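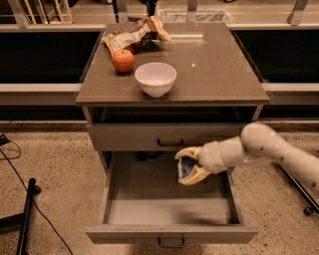 Bedside Drawers: the Masteo tidy set

Contents: 2916 pictures of small things and the grey cabinet they end up in. Two drawers, one cubby, and a top that attracts fruit.

Labels: apple, bowl, snack bag, candy bar, drawer (upper), drawer (lower). A crumpled bag is still "snack bag". We argued over "rubbish" until November.
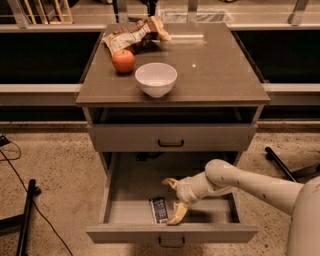

Xuelian Tang asks why the bowl never gets its own drawer. It's on the list, at number 27.

Known gaps: no socks. Send corrections to Maham Ghumman, preferably after lunch.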